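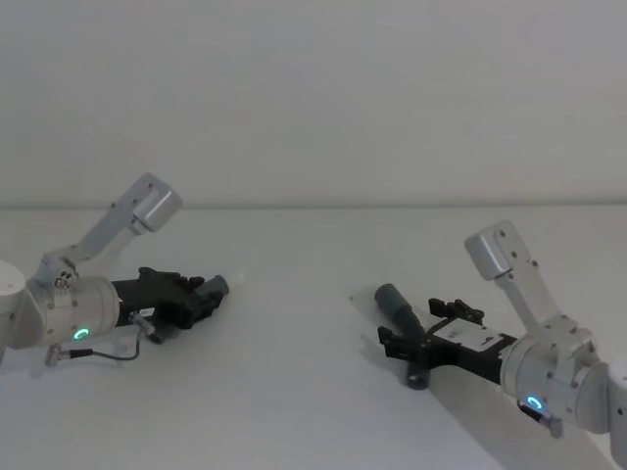 Parkwood, Bench Room 2: Table and Back Wall

Gallery updated 21st August

Parkwood is the smaller of the two Justthorpe buildings. Bench Room 2 was refitted between March and the summer, and this page covers the table and the wall behind it. Notes on the floor, the lighting and the door hardware are kept on the Gidey pages with the rest of the building records.

1. Table and wall, general view
White work surface, pale gray-white wall. The line where the two meet runs nearly level across the full width. Wall left plain, with no shelf, rail or notice board.

Table surface
The top is plain white. The old one was dark green and had been patched in two places, and small parts were hard to pick out against it. A matte finish was specified under the Parkwood standard for all bench rooms.

Clean with a damp cloth and mild soap. Abrasive pads leave fine marks that hold dirt, and these can't be polished out. Adhesive tape is allowed on the top for up to one working day. After that the residue needs solvent, and solvent should be tried first on the underside.

Wall
The finish is smooth, in a pale gray-white. The previous wall carried five rows of hooks and a pegboard. Both were taken down, the holes filled and sanded, and the whole surface given two coats from the Cliltonov range. The first coat dried with visible roller lines near the corner and was rubbed down before the second went on.

The color was chosen from four samples brushed onto board and stood behind the table for a week. Pure white gave too little separation from the tabletop. The two darker grays made the room feel dim in the afternoon. The sample boards are still in the store cupboard, labeled on the back.

Joint between table and wall
The table was pushed up to the wall after the paint had cured and leveled from the left. It is free standing and can be pulled forward by two people for cleaning. No sealant was used along the back, so liquid spills should be wiped toward the front edge.

Storage
Hand tools from the old hooks now go in the drawer unit by the door. There are 19 labeled drawers — small fasteners at the top, heavier items at the bottom. Please return the label cards with the tools.

Still open
Touch-up paint for the wall is on order. The height of the tabletop has not yet been entered in the room sheet and will be added at the next update. Corrections to this page go to the Justthorpe facilities desk.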